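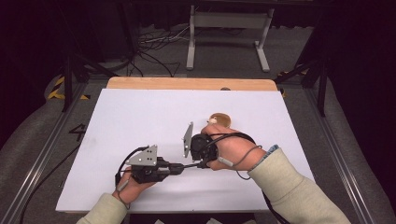

Braise test, beef shank, Candeck kitchen, December 2024. Repeat of the November run with the salt moved from the braising liquid to a dry rub the night before. Same supplier (Jacobs), same cut, 3 pieces per pot, bone in. Portioning stays on a white board laid flat on the wooden table, as before, so that drip loss and fat color can be judged against the same background. Trim was heavier than last time; Mimoza thinks the shanks came from older animals.

Pot A: rub, water only. Pot B: rub, stock from the Minenex concentrate. Both seared in neutral oil, lids on, oven at 300 F. Checked with a skewer every half hour. A was tender at the third hour. B took around 20 minutes longer, but its lid does not seat well, so the difference means little.

Salt reads even through the meat in both. Last month's outer half inch was too salty and the center flat. Collagen breakdown good near the bone, stringy at the thin end of two pieces in B. Sauce from B needed no reduction. Sauce from A was thin and had to be boiled down by half.

Remigiusz wants the 1994 recipe card tried as written, with flour before the sear. Put down for the next run, along with veal shank if Jacobs has any. Swap the lid on B first.

Leftovers labeled, bottom shelf, 7 tubs. Anel to reheat and score tenderness tomorrow. G. Nogueira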